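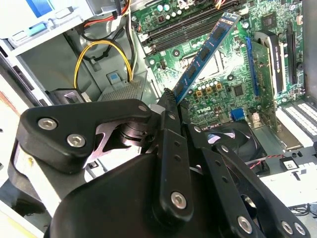
4. What the repair counts leave out

4.1 The claim under test

The case for putting old office computers back into use usually rests on a short list of jobs that are said to be easy. Adding or swapping memory is nearly always first on that list. The guides handed out in repair schemes treat it as a job for a beginner: open the case, find the slots, press the module in, close the case. Marchal's handbook for the Stesden scheme gives it half a page. The Usmani workshop notes, which run to far greater length on almost everything else, give it less.

We were not convinced that this reputation had been earned. As far as we could find, no one in either scheme had looked at how the job goes on a bench with mixed machines, and the figures both schemes put out are counts of finished machines. A count of finished machines says nothing of the ones that were opened, fitted with memory, closed, opened again and put on the shelf with a note taped to the side. It was the shelf that interested us.

4.2 The records

The Drustlow workshop kept job sheets for 916 desktop machines, nearly all of them from offices that had cleared a floor or moved. Of these, 281 sheets record that memory was added, removed or moved between slots. The sheets were written by hand, by whoever had the machine on the bench, and the quality is what one would expect. Some carry a full account of which slots were used. Others say "RAM done". We closed the set on 7/17/22 and took nothing filed after that.

Two of us (Ren and Szulc) read every sheet separately and sorted each into one of three groups: the machine was noted as starting at the first attempt after the memory was fitted; it was noted as needing the memory taken out and put back at least once; or the sheet did not say. The third group was the largest by some distance. We say so here because the earlier report from this same workshop put all the silent sheets in with the successes, and the high success rate that has been quoted ever since depends on that choice. A sheet that says nothing about trouble may mean there was none. It may also mean that the person at the bench was tired, or did not think a second try worth writing down. We have no way of telling these apart and we doubt that the earlier authors had one either.

4.3 Access to the slots

Written guides tend to show the board flat on a table with nothing near it. Work on a whole machine is done with the board inside its case, and the angle at which a module can be brought to the slots depends on what else is in the way. In Figure 1 the module is still at a steep tilt and has not been seated, with the slots running as long black channels across the board and small capacitors crowded close to them. Any hand or tool has to come in over the rest of the board to reach that point. The module must then be brought upright and lined up along its whole length before it is pressed, and a guide that begins with "press firmly" has left out most of the work.

Figure 1. Blue memory module held at an angle to the slots of a green desktop board marked DELL. The case is open and the module is not yet seated.

How much this matters is harder to say. Wilczyńska, who ran the bench at Drustlow through January, holds that poor access is the main cause of modules left high at one end. Her view deserves weight, but it is a view. The sheets do not record which end of a module was high, or whether cables had been moved aside first, and only a handful mention access at all. We looked for a link between the make of the case and the need for a second try and found nothing we would defend. The groups are small once they are split by make, and the cramped cases were often given to the more practised people, which would hide a real effect if there were one.

4.4 "Faulty" modules

The workshop set aside 400 modules as faulty over the period. This number has been used, in the Jindex newsletter among other places, as proof that old memory wears out and that the reuse of it is a poor bet. We think it proves very little. A module went into the faulty tray when a machine did not start with it fitted. The rule in force at the time did not ask for the module to be tried in a second slot, or in a second machine, before it was thrown in the tray. A module that was sound but badly seated would have gone the same way as a dead one. So would a sound module of a type that the board did not accept.

Zawadzka tried to test the tray afterwards. By then part of it had gone for scrap, and what was left had been sorted through by people looking for particular sizes, who may well have picked out the better ones. She found a good many working modules among the remainder. We do not give her figure, and she has asked us not to, as it describes what was left in a picked-over tray and would be quoted as if it described all memory everywhere. It is enough to say that "faulty" on these sheets should be read as "did not work that time".

4.5 Is practice the answer?

The usual reply to findings of this kind is that people get better with practice. The sheets at first seem to bear this out, with fewer second tries noted in the later months. We would be slower to accept it. Sheets also got shorter in the later months. The share of silent sheets went up as the share of noted second tries went down, and a fall in trouble looks just the same on paper as a fall in the habit of writing trouble down. Marchal, reading an early draft, objected that we were being hard on the workshop, and that machines leaving the building in working order was surely the point. For the workshop it is. For anyone who wants to know how long the job takes, or whether it can be handed to a beginner with half a page of notes, it is no help.

There is a further difficulty. People who found the job fiddly tended to swap it with someone else, so that by the end most memory work was being done by three or four people. If those were the ones who had always been good at it, then no one needs to have learned anything for the record to improve.

4.6 What can be said

Fitting memory may well be an easy job. Nothing in these records shows that it is not. What they show is that the ease has been assumed, and that the two numbers most often quoted, the success rate and the tray of faulty modules, were both produced by rules that could hardly have given any other result. The larger survey now planned at Stesden, which is meant to cover 3,000 machines, will repeat the mistake on a grander scale if it uses the same sheet. We have asked for three changes: a box for the number of tries, a box for the slot used, and a second trial in another machine before any module is called faulty. At the time of writing the first has been agreed. The second is thought to take up too much room on the page, and there has been no answer on the third.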